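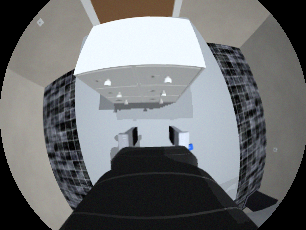
A Mwakalinga achou que os sonetos perdem metade da graça quando são lidos em silêncio, e foi a frase que me ficou na cabeça durante todo o caminho de volta de Ulbridge. Eu, que leio quase sempre sozinha e de boca fechada, fui ao dia aberto da Biblioteca Brullon a contar ficar uma horinha e saí de lá ao fim da tarde, com os pés doridos e muito contente.

A casa fica numa rua a subir, depois da ponte, e a sala de poesia é no primeiro andar (a escada range imenso!). Deixaram-nos ver de perto uma antologia de 1597, pequenina, com as margens cheias de notas de um leitor antigo que discordava de quase tudo - gostei logo dele. Ao lado havia uns 40 folhetos de baladas, daqueles que se vendiam nas feiras, e passei tanto tempo a ler sobre naufrágios e noivas abandonadas que quase perdia a leitura das seis pessoas inscritas.

Leram poemas do mar, na maior parte. Uma senhora disse de cor uma elegia comprida, sem um único tropeço, e ficámos todos calados um bom bocado antes de bater palmas. Depois houve chá e bolo de limão no pátio, e comprei o caderno da coleção Uvix, com 70 páginas de cantigas que eu não conhecia. Já vou a meio e, por causa daquela conversa, ando a lê-lo em voz alta na cozinha.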